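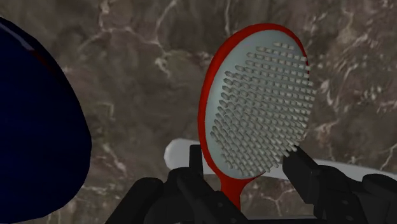

Thursday, mastering room

Lorico single, A side and B side, prep for the 7-inch and the streaming master. Continues from the last entry. Zenard wants the A side out ahead of the album, so this job jumps the queue and the Trimdale transfers wait.

Session start 9:40. Converters on since the night before. Monitor calibration checked with pink noise, left and right matched, sub trimmed down slightly from where the last session left it. Somebody had the monitor controller in mono. Back to stereo.

Files received from the mix room: main mix, instrumental, clean edit, a cappella, TV track. All the same length except the clean edit, which starts late by a few samples. Nudged it to match and saved as a new file. Original left alone in the delivery folder. File names still carry the working title. Do not rename until Zenard confirms the final title in writing, we did that once and the metadata had to be redone twice.

Peak levels on the main mix are sane. No limiter on the mix bus this time, or if there is one it isn't doing much. The rough that went to the label was clipped hard and everyone has been listening to it for weeks, so expect a comment that the master is quiet. Made a level-matched comparison of rough and master for that conversation. Keep it in the project folder.

A side, first pass

Low end is the main problem. Kick and bass guitar both sit near 100 Hz and the bass player plays slightly behind, so the two smear on the downbeats of the chorus. Verse is fine. Tried a dynamic cut at 100 on the mid channel only, keyed from the full mix. Fast release pumps. Slower release holds through the beat and clears the first note of each bar. Kept the slower one.

Strings (synth, made to sound like an old disco section) are harsh when the vocal doubles come in. Narrow cut in the sides, automated, choruses only. In the last chorus it sounds dull if left in all the way through, so it ramps out over the final four bars.

Vocal sibilance is acceptable for digital. It will not be acceptable for the cut. Two separate de-ess settings, saved as two chains. The digital chain is lighter.

High-pass at 30 on the digital version. Listened with it in and out on headphones and on the mains and could not pick it reliably, which is what I wanted. The vinyl version gets its own treatment, see further down.

Compression: one pass through the Peltonen, low ratio, slow attack. The left meter on the Peltonen sticks near zero and needs a tap. Gain reduction is correct when measured at the output, so it's the meter and nothing in the audio path. Logged on the fault sheet. Please do not recalibrate the unit to make the meter read right.

Noise: hiss on the intro before the hi-hat enters. It's on the guitar amp and it belongs there. Left in. Separate click on the right channel just before the second verse, a bad edit in a tambourine overdub. Repaired in the spectral editor. Same click is on the instrumental and the TV track, so the repair was done three times. Asked the mix room to fix it at the source for the album version. 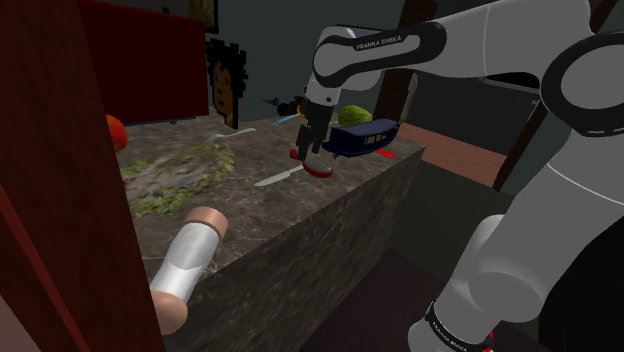
Franka Emika arm, gripper pointed down over the counter.

Vinyl chain

Side length is no trouble at 45, either side. Plenty of room for level. The limits are going to be the S sounds and the stereo bass.

Bass summed to mono below 200 Hz. Checked correlation before and after. Before, the synth bass in the bridge went well into negative values for a bar and a half (chorus effect on the patch, wide). After, it stays positive all the way through. The bridge loses some width and nobody outside this room will compare the two. If the artist asks, the width is intact on the streaming version.

No clipping and no brickwall on the vinyl master. Peak control only, a light touch. Previous 7-inch for Zenard was cut from the loud digital file by mistake and the lacquer had to be redone. To avoid a repeat, the vinyl files are now in a separate folder with VINYL at the start of each name, and the digital files are not in the same upload.

High end rolled off gently. With the heavier de-esser the word "sister" in the hook now lisps. Backed the threshold off for that one word by hand, all repeats of the hook. Slow work, but the automatic version was worse.

Fade on the B side: mix room delivered it without a fade, with a note that says "fade where it feels right." Started it after the second horn break. Shape is straight at first and then curves down late, so the horns are still readable until close to the end. A steeper version is saved as an alternate.

B side, notes

Different room, different drummer, older mix. Brighter and thinner than the A side by a good margin. Did not try to make them twins. Low shelf up, a small dip in the cymbals, same Peltonen setting with less drive. Overall level set by ear against the A side vocal, not by the meter. The meter has the B side lower. The ear has them even. Going with the ear, as the horns throw the reading off.

There is a count-in left on the B side multitrack bounce. Zenard likes it and wants it kept. Trimmed the silence before it, left a short breath.

Checks

Mono fold-down: A side holds up. Handclaps drop a bit. B side organ drops more than a bit, and it was like that in the mix.

Small speaker: bass line on the A side can be followed on the single-driver box after the 100 Hz change. Before it could not.

Codec preview at the lower bit rates: overs on the first snare of the final chorus. Ceiling lowered until they went away, then a touch more. Reran every version at the new ceiling so they all match.

Car: not done. Do it before approval.

Reference disc: asked Trimdale for one acetate of the A side before they commit to the lacquers. They can run it with their next batch. Test listening on our own turntable only after the stylus has been changed, the current one is worn and will make any S sound bad.

Versions out

Bounced 11 files in total across digital and vinyl, all checked against the originals by null test where that means anything (edits and TV tracks against the main master, outside the changed sections). One null failed: clean edit, second verse. The reverb tail on the muted word is different, the mix room rendered it again instead of editing it. Audibly fine. Noted in the delivery sheet so the question doesn't come back to us.

ISRC codes for the instrumental and the clean edit not received. Fields left blank. Do not fill in with the main version's code as a placeholder.

Open items

Stylus.
Peltonen left meter.
Final title from Zenard.
Codes, two missing.
Car check.
Ask the album mix room whether the synth bass patch is used elsewhere on the record. If so, get it narrowed before the mixes are printed.
Trimdale transfers resume after approval. Reels are on the lower shelf, tails out, the first two need new leader before anything is played.

Session closed 6:15. Recall sheet for the A side is in the binder, B side settings are on the back of the same page.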